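Two Hands

Budget due at 3. Ghada Harb had the spreadsheet open and a cold tea and no second hand.

One hand, the Imeck people had said. One is plenty. One hand, one arm, 25 spare fingertips, done.

"One can't hold the plate still," said Anas. He was eating over the keyboard again.

"Then we glue the plate down."

"Kolwood want it served. On a plate, to a person. You can't serve a glued plate, Ghada."

She typed a second hand in. The total went red. Took it out. Black. In. Red.

Forty minutes left. She rang El Khatib about a lease and got music. Rang Gosance, got a man called back to the phone from his lunch, who said yes they did pairs, left and right, but delivery was March and the cables were extra. Extra how much? 200 each. For a cable! She wrote it on her wrist becuase the pen was nearer than the paper.

"Cut the spares," Anas said.

"We break fingertips."

"Cut my chair then. I'll stand."

She looked at him. Anas Zerouali, bad back, three years asking for that chair. She scrolled down to it. Line 40. Deleted it, quick, before either of them could be nice about it.

Black.

Sent at two minutes to. He went off to find a stool from somwhere and she sat there with ink on her wrist, wondering who was going to tell Imeck.
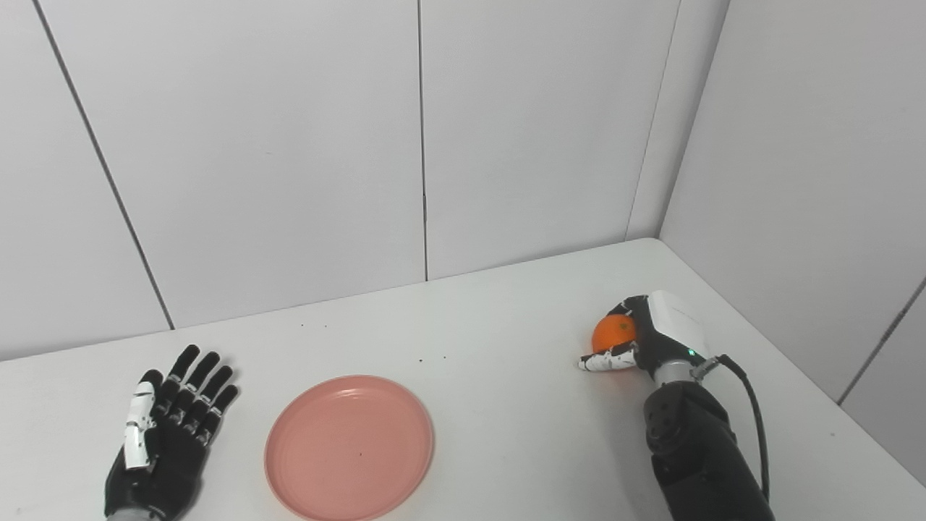
Left hand, right hand, one orange. The plate is not glued.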